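HSM 214: Housekeeping and Linen Management
Unit 4 Handout: Cleaning Cloths, Their Care, and Their Control
Course leader: Birthe Oddsson
Practical sessions: Baldur Bech, Nanna Grímsdóttir

Read this handout before the April practical. It replaces the shorter version in the course binder, which did not cover color coding or the withdrawal of worn stock. Students who were absent from Unit 3 should first review the notes on detergents and water hardness, as several terms are used here without being defined again.

1. Scope of the unit

A cleaning cloth is the least expensive item on a housekeeping cart and one of the most frequently handled. In a hotel, clinic, or residence hall, the same cloth may pass through many rooms and many hands before it is laundered. The unit considers cloths as a managed stock, in the same way that Unit 2 considered bed linen and Unit 3 considered chemicals. By the end of the unit, students should be able to select a cloth for a given surface, fold and use it correctly, specify a laundering process for it, and keep a simple stock record.

The unit does not cover mops, floor pads, or disposable wipes. These are taken up in Unit 6.

2. Types of cloth

Cotton. Woven cotton cloths absorb well and tolerate high wash temperatures. They tend to shed lint, particularly when new, and are a poor choice for glass and mirrors. Terry cotton holds more water than flat cotton and takes longer to dry.

Microfiber. Microfiber cloths are made of very fine synthetic filaments, usually polyester and polyamide. Much of the soil is picked up by the fibers themselves, so that many surfaces can be cleaned with water alone. The cloths are damaged by fabric softener, by chlorine bleach, and by excessive heat in the dryer.

Cellulose sponge cloth. These cloths are stiff when dry and soft when wetted. They are suited to sinks and counters and should be replaced often.

Knitted cloths. A knitted construction stretches and follows the shape of fittings and rails. Loops may catch on rough edges, and a pulled loop is grounds for withdrawal if it has opened a hole.

Scrim and linen glass cloths. These are used for polishing and are kept apart from all other stock.

3. Color coding

Every establishment should assign colors to areas and post the assignment where carts are loaded. There is no single code used everywhere, and new staff will often arrive having learned a different one. The code used in the teaching suite is as follows.

Red: toilets, urinals, and the floor next to them
Yellow: washbasins, showers, and bathroom tile
Blue: bedrooms, offices, and general dusting
Green: food preparation and service areas
Lavender: finished wood, including tables, desks, and paneling

The fifth color was added at the request of Bríd Tully, who teaches the furniture care elective. Wood finishes were being dulled by residue carried over on general dusting cloths, and a separate color made the source easier to trace. Students going on placement should ask for the local code on arrival and should not assume that ours applies.
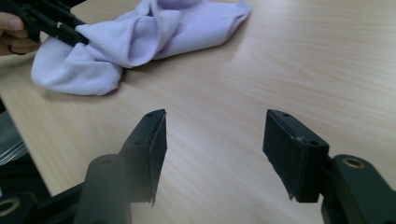

A color code is effective only if it is followed at each stage: loading, use, collection, and laundering. The most common failure is at collection, when used cloths of all colors are placed in one bag for convenience. Separate bags must be provided on the cart, and the red bag must be closed before it leaves the room.

4. Folding and use

The standard fold divides the cloth in half and then in half again, giving 4 outer and inner quarters on each side of the cloth. One quarter is used at a time. When it is visibly soiled, the cloth is turned to a clean quarter, and when all have been used the cloth goes into the collection bag. A used cloth is never rinsed in a basin and returned to service.

A cloth that is bunched in the hand cleans unevenly. Pressure falls on the ridges of the fabric, and the user cannot tell which parts have already been in contact with the surface. Students will be assessed on this point.

Work proceeds from high to low and from clean to dirty. On finished wood, wipe in the direction of the grain, using a cloth that is damp and well wrung. Standing water must not be left on a joint or along an edge. Where polish is specified, apply it to the cloth and then to the surface.

5. Laundering

Cloths are laundered separately from guest linen. The following points apply in the teaching laundry and are typical of commercial practice.

Shake out loose debris before loading.
Wash microfiber apart from cotton. Lint from cotton lodges in the filaments and is difficult to remove.
Wash red-coded cloths in a load of their own.
Follow the temperature on the manufacturer's care label. Where labels have been cut off, consult the stock record for the purchase line.
Do not use fabric softener on any cleaning cloth.
Dry completely before storage. Damp cloths in a closed cupboard will develop an odor and may grow mold.

The teaching laundry doses detergent automatically. Students should not add detergent by hand unless instructed by Baldur Bech or the member of staff on duty.

6. Stock control and par levels

Par is the quantity required to run the operation for one cycle. For cleaning cloths, a holding of 3 par is recommended as a minimum: one set in use, one in the laundry, and one on the shelf. Establishments that send laundry off site will need more, according to the return time.

Worked case. A residence run by Haden has a daily requirement of 632 cloths across all colors. At 3 par, the holding is 1,896 cloths. The manager then considers sending the laundry to an outside contractor and raises the holding to 5 par, or 3,160 cloths. The additional 1,264 cloths must be purchased, stored, and recorded before the change takes effect. Students should be prepared to discuss in seminar whether the saving in laundry labor would justify the purchase, and what further information they would need from the contractor.

A stock record should show, for each color, the opening balance, cloths received, cloths withdrawn, and the closing balance. The record is made up monthly. A difference between the closing balance and the physical count is entered as a loss and initialed by the supervisor - it is not carried forward silently into the next month.

7. Withdrawal from service

Cloths are withdrawn when they show any of the following: holes or torn hems; permanent staining that prevents the user from seeing fresh soil; loss of absorbency after a correct wash; fading to the point that the color code can no longer be read with confidence. The last of these is frequently overlooked. A faded red cloth and a faded lavender cloth can be confused under poor light, and the consequences of such an error are plain.

Withdrawn cloths may be cut down and marked for workshop use. They must not be put back on the carts.

8. Preparation for the practical

The practical takes place in the teaching suite and begins at 9:30 a.m. Students will work in pairs. Nanna Grímsdóttir will demonstrate the quarter fold and damp wiping on tile, glass, and finished wood. Each pair will then clean one room to the standard sheet and complete a stock record for the cart they have used.

Bring the suite rules, signed, and wear closed shoes. Long sleeves must be secured above the wrist. Students with a known sensitivity to any cleaning product must inform the course leader in advance - gloves of a suitable type can be supplied.

9. Questions for seminar

Why might an establishment choose cotton for one area and microfiber for another, when a single type would simplify purchasing?
A supervisor finds yellow cloths on a cart assigned to the dining room. What should be done first, and what should be recorded?
How would you set par for a site whose occupancy varies sharply through the year?
What are the arguments against allowing staff to wash cloths in guest room basins, other than hygiene?

Seminar answers should be submitted in writing to Auður Lauritsen, who leads the seminar groups, before the practical. One page is sufficient.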